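Home | Syllabus | Handouts | Lab Schedule | Staff | Contact

Facilities Practice II
Handout 4: Equipment areas and access to molded housings
H. Turunen, revised August 2019

4.1 Scope
Covers floor layout in an equipment room and hand access through an opening in a molded housing. Electrical isolation is in Handout 5. Read section 3.2 of the Goodall notes first.

4.2 Floor layout
Units standing side by side need a clear aisle on at least one long side. The course uses 70 cm for a single person and 113 cm where two people have to pass. Chairs count as obstructions when the aisle is measured – push them in or take them out of the room.

Loose cable on a smooth floor is a trip hazard even at low traffic. Run it along the wall or coil and hang it. Chargers and plugs go on a shelf. A glossy floor reflects overhead light, and small dark items are easily missed on it.

4.3 Cartons
A carton with a fragile mark is packaging. It should not be used as a stand for equipment unless the maker states a load rating. The Garkgate store held 2,917 cartons at the last stocktake, over 30 of them crushed from above.

4.4 Openings and edges
A rubber rim on a cut opening protects the hand and any strap or cable that passes over the edge. Check that the rim is seated all the way round. Before reaching in:
- remove watches and rings
- find any strap or cable inside and keep it out of the grip
- read labels near the opening before the hand covers them
Work from above with the forearm clear of the rim. Do not rest body weight on the housing.

4.5 Reading and submission
Väisänen, K., Foltside layout notes, sections 2 and 6. The layout sketch is due in the first week of September, on Andero grid paper, one sheet per pair. 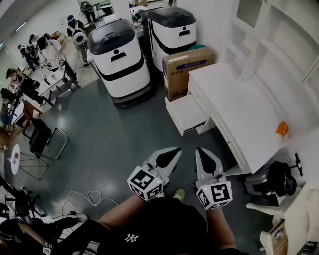
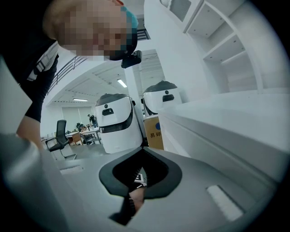

Fig. 4.1 – White units with dark domed tops, standing in pairs. Second picture: rubber-rimmed opening, hand inside.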